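Holiday Talk > Coast and Islands > Vitstead: stay in town or out at Bretley?

saltandsandals
Posted 2019-01-19
Hello everyone. I am planning seven nights in Vitstead for my husband, me and our two children, and I would like to ask the people who have already been there. We cannot decide between a hotel in the old town and an apartment in Bretley, which is the next bay to the north. In the brochures both look very nice, but brochures always look nice.

What is important for us: a beach where the little one can go into the water without big waves, a bakery or small shop that we can reach on foot, and not too much noise after ten in the evening. We will not rent a car. My husband does not like to drive on the other side of the road and I do not like to sit beside him when he does it.

Please tell me also if the ferry is worth the money, or if the bus is enough.

pelican_post
Bretley, no question. We stayed there with grandchildren and the water is shallow for a long way out. The town beach in Vitstead is stones, and it gets deep quickly. You'll want water shoes for it.

The bus runs along the coast road and stops right at the top of the Bretley steps. Bring coins, the driver didn't take cards when we went.

mapleleafabroad
I have to disagree with the above. Bretley is pretty but there is nothing to do there once the sun goes down, and the one shop closes for a long break in the middle of the day. We walked there twice for milk and found it shut both times. In Vitstead you have the market, the harbour, the ice cream place with the green awning, everything. And the stones are not so bad. They are round ones. My kids lived in that water.

saltandsandals
Thank you both. I must say that "nothing to do once the sun goes down" sounds to me more like an advertisement than a complaint! With small children we are in bed early anyway.

But the shop worries me a little. Is there any other place for food in Bretley? And do the apartments have a real kitchen, or only a kettle and one sad pot?
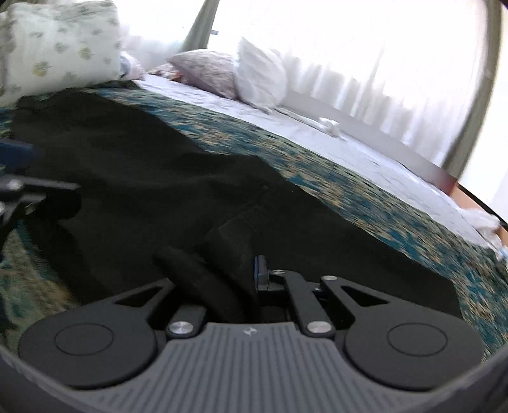 I looked at two offers. The first is the Delorme, which is a hotel in the old town, with breakfast. The second is the Zurkus apartments in Bretley, without breakfast but with a balcony. The Zurkus costs 55 less per night, and over a whole week this is a lot of ice cream. On the other hand, at the Delorme I would not have to cook, and I also want to have a holiday.

pelican_post
We were in the Zurkus. Real kitchen, two rings and a small oven, sharp knife (rare!). Ask for the upper floor on the sea side. The lower ones look at a wall. There is also a fish restaurant at the bottom of the steps that does plain pasta for children if you ask.

gumtree_jo
Stayed at the Delorme two summers running. Breakfast is excellent, lots of fruit, and the staff were lovely to our toddler. BUT, it is on the square, and the square has music in high season. Not terrible music, but loud, and it goes till midnight at least. If you go there, ask for a room facing the courtyard, and get it in writing. We asked by phone the first year and when we arrived they knew nothing about it.

mapleleafabroad
The music is only in the high season though. Saltandsandals, when are you going?

saltandsandals
In the school holidays, so I am afraid it will be exactly the high season. We have no choice about this. The school does not like it when we take the children out earlier, and the teacher has already looked at me strangely one time.

gumtree_jo
Then courtyard room or Bretley. I wouldn't risk the square with little ones.

oldferryhand
Nobody answered about the ferry so I will. It goes from the harbour steps in Vitstead across to the Bretley jetty and takes much less time than the bus, because the road goes all the way around the headland. It does not run if the wind is from the west. They put a red flag on the jetty when it's cancelled. Worth it once for the view. I would not plan my days around it, and certainly not the day of your flight home.

mapleleafabroad
Disagree again, sorry to be that person. We used the ferry every single day and it was cancelled once. The bus was so full by mid-morning that it drove past the stop without opening the doors. With a stroller you have no chance.

oldferryhand
Depends on the year, then. I have seen it stand still for 3 days together.

pelican_post
The bus is fine if you take an early one. Everybody wants the same bus after breakfast. We left at seven and had it to ourselves, and the beach too.

saltandsandals
With our children seven in the morning is no problem, unfortunately.

May I ask one more thing about the steps at Bretley? I read in one review that they are very steep, and in another that they are "a gentle stroll". Both cannot be true. We have a stroller, a light one, but my back is not so young anymore.

pelican_post
Steep at the top, then easier. There's a handrail and a bench halfway. I'm not young either and I managed with a beach bag and a cool box. Wouldn't want to do it with a stroller in the noon heat though. There is a little lane that goes down behind the chapel, longer but no steps. Locals use it for their carts.

gumtree_jo
The lane is the way to go! It is shaded most of the way too. Watch out for scooters at the bend.

mapleleafabroad
See, this is what I mean. In town you walk out of the door and you're at the water.

gumtree_jo
At the stones, yes.

mapleleafabroad
Round ones.

saltandsandals
I have read everything aloud to my husband and we have had a long discussion. I think we will take the Zurkus, on the upper floor with the sea side, and I will write them an e-mail so that I have the answer on paper. For the last night we will maybe move to the Delorme, in a courtyard room. In this way we are already in town for the airport bus and we do not depend on the ferry. And I get at least one breakfast with fruit that somebody else has cut.

Does anybody know if the Delorme accepts bookings for one night only in the high season? On their page I can choose it, but then the price disappears.

gumtree_jo
They did for friends of ours, but only by email. The booking page has been like that for ages. Write to them directly and mention the children, they have a cot they don't charge for.

oldferryhand
Good plan. If the wind is right, take the ferry across on moving day, and sit on the left side.

saltandsandals
I have written to both places now. The Zurkus has answered already, and the upper floor is free for our dates. From the Delorme I am still waiting, and I will post here when they reply.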